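Home | Journal | Current Issue | Archive | For Authors | Search

3.2 Bulk and single presentation of power cords

The packing study at the Dreltar site deals with one narrow operation in the outbound line: the transfer of short power cords between open cartons. Cords arrive from the supplier, Junov, without individual bags or ties. They are tipped into cartons in bulk and must later be separated so that each accessory kit receives one cord. In the preliminary survey, 1305 kits were opened after packing, and 297 of them showed a fault traceable to the cord: none present, two present, or a plug caught under the lid fold.

Two conditions are compared. In the bulk condition a carton holds a heap of cords with no set orientation. In the single condition a carton of the same general type holds one cord, laid in loose loops. Both cartons stay open on the work table with the lids folded back. Figure 4a shows the two side by side.

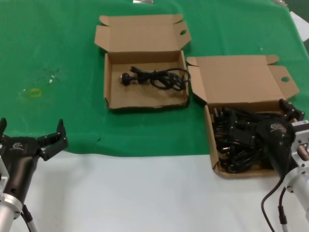
Figure 4a. Single cord (left carton) and bulk cords (right carton) on the work table.

The difficulty of the bulk condition lies mainly in the plugs. A cord pulled by its middle tends to draw its neighbors along until a plug head lodges in a loop, and the prongs then act as hooks. Plugs standing out of the heap are the easiest parts to grasp, but a plug at the surface gives no indication of how deep the rest of its cord runs. We therefore recorded grasp location (plug, loop, or free length) for each removal. Removals that brought up more than one cord were logged as coupled.

The single condition has its own source of error. A loosely looped cord springs open after release and may rise above the carton wall, which interferes with closing the lid. Cord position was scored on a coarse scale: inside the walls, touching a wall, or over a wall. Plug direction was scored separately, relative to the long axis of the carton.

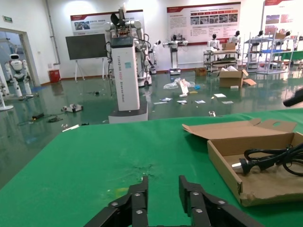

Figure 4b. Looped cord in an open carton, plug prongs pointing left.

The cartons are plain corrugated board, shallow, with an attached lid and side flaps. Bodnár cartons were used throughout, and each was withdrawn after 40 transfers. Wear at the upper edge of the front wall was noted but not treated as a variable, although a ragged edge can catch a plug during removal. The green cloth over the back part of the table was kept for all sessions. It reduces sliding of the carton base; where a carton extends past the hem onto the bare white surface, friction under the base is uneven, and sessions with this placement are marked in the log.

An empty carton served as the reference state for scoring. Its inner bottom and walls were checked against the state after transfer, following the procedure in the Jinda packing manual. Figure 4c gives an empty carton next to one holding a tangled bundle.

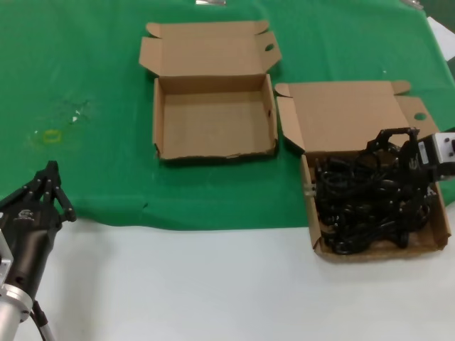
Page last modified: June, 16:40

Coupled removals were assigned to one of 8 classes according to the type of contact between cords. Plug-in-loop contact and crossed loops are treated separately in Section 3.3, as the two respond differently to a change in lifting direction. Classes with too few entries for comparison were merged before analysis.

Shares: 8 | Comments: 0

Contact | Copyright and permissions | Back to top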